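OK so I've been taking an evening class on how to look at paintings, and I have thoughts. Long thread, sorry in advance, mute me if you must.

The class is in the back room of the Zuvemgate library and it's taught by Mirsad Ionescu, a retired picture framer. He doesn't lecture. He puts up one painting at 7 pm and we look at it until people start talking.

First week it was Caillebotte's floor scrapers, the one with three guys on their knees planing a wooden floor in a Paris apartment. I'd seen it on mugs. I'd never noticed the wine bottle over on the right!

The Salon turned it down in 1875. Too plain, too many bare backs, men doing actual work indoors. He showed it with the Impressionists the next year instead, and some critics were grumpy about that too.

What got me is how high up you are. The floor tips toward you like it's going to slide into your lap, and all those boards rush to the back of the room where the window is. Mirsad had us trace the lines in the air with a finger – a whole room of grown adults pointing at nothing, I loved it. 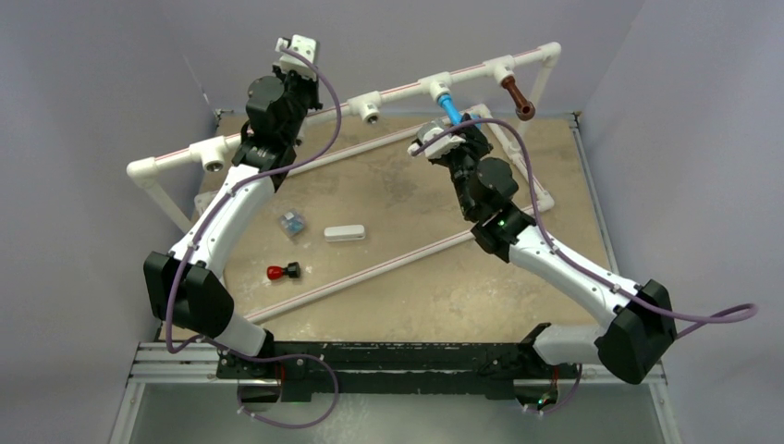
Homework was arms. Caillebotte's men reach straight forward, both arms stretched out, and your eye runs down them to the hands without you deciding to do it. Mirsad says you should be able to find that pull in anything with a shoulder, so try it on the white upper arm on the left there: it starts at a boxy black joint down low, sweeps up and to the right, and gets thinner as it goes. Same trick as the scrapers, my eye went up it before I'd looked at anything else. Then go back to the painting and see how long you can keep your eyes OFF the hands. I lasted maybe two seconds.

Next thing he taught us was to cover bits up. Hold your thumb over the window in the Caillebotte and the whole room goes dead, because all the shine on that floor comes from there. The backs go flat too. I've now done this to every postcard on my fridge.

There are 38 postcards on my fridge. I'm not taking questions.

Somebody in class asked if Caillebotte was rich and yes, very. He bought his friends' paintings when hardly anyone else would, and left the collection to the French state, which then dithered over how much of it to take. Imagine dithering over free Monets.

In March we're doing Hammershøi, who painted his own apartment in Copenhagen over and over, mostly gray, often with his wife Ida seen from behind. I already know I'm going to be unbearable about him. There's one with just a door and sunlight on the floor and I've had it as my phone background for 5 months.

Class is 47 bucks for the whole term if you're anywhere near Zuvemgate, and there's usually stollen (the good kind, with marzipan). Bring a cushion, the chairs are brutal.

Anyway tell me a painting with a great floor in it. I've got the Vermeer tiles already, I need weird ones.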